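Stendus
Open Positions and Calls

Call for participants: open day at the robot work cells, Fostville

Stendus invites people from Fostville and the towns near it to take part in our February open day. We are looking for adults who are willing to spend part of the day with us, watch two-armed robots work with ordinary kitchen things, try to guide the arms themselves, and tell us afterwards what they thought. Experience with machines is not needed. If you wash dishes at home, you already know the task.

The demonstration this year is dish handling. Our project has the name Multska, and its subject is the small jobs which come after a meal: cups, racks, baskets, and the question of where each thing should go. A cup is a difficult object for a gripper. It is light, it is round, and many cups are partly transparent.
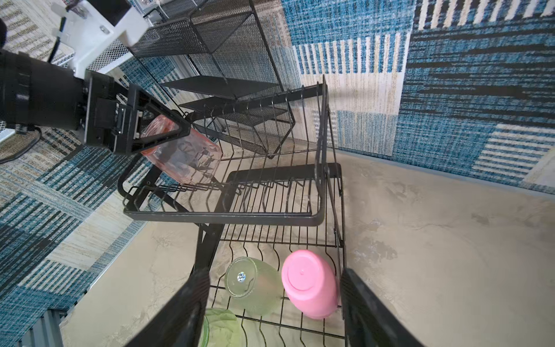

Each participant will first watch one full session from beside the cell, and an operator will explain what the arms are doing. After this you will sit at the controls and move cups yourself, with the operator next to you. Most visitors need a few tries before they get a feeling for the distance. We do not measure your speed and there is no score.

At the end we ask you to fill in a questionnaire of 2 pages. Please write your opinions freely, also the negative ones. Last February we received 184 filled questionnaires, and several changes in this year's program come from them. For example, the explanation is now before the practice, and there are chairs.

The visit takes 70 minutes. We can offer it in English only. The work area is on the ground floor and can be reached by wheelchair. Please wear closed shoes and tie back long hair. Bags and coats stay in the entrance room, where we have lockers. 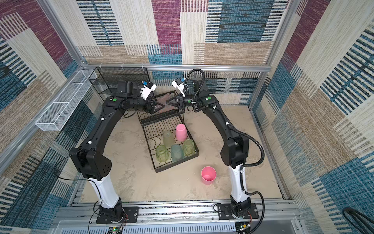 WHO CAN APPLY

You should be 18 years or older and able to sit or stand close to a work cell for the time of the visit. We would especially like to hear from people who work in kitchens, cafes, and care homes, and from people who have limited use of one hand. Left-handed participants are also very welcome, as we had too few of them last year. Employees of Stendus and their families may come to look but cannot fill in the questionnaire.

WHAT YOU RECEIVE

Participation is not paid. We give you lunch in our canteen and refund your bus ticket inside the Fostville area. Please keep the ticket and show it at the desk.

HOW TO APPLY

Use the form "Open day participant" on our website, or take a paper form from the reception at the Luo building. Write your name, a phone number, your usual work, and whether you prefer morning or afternoon. The text field accepts up to 3000 characters, but a few lines are enough.

Applications close on 2022-02-20. We answer everyone by e-mail, also those for whom we do not have a place. If you cannot come after you were accepted, please inform us early so that we can invite the next person on the list.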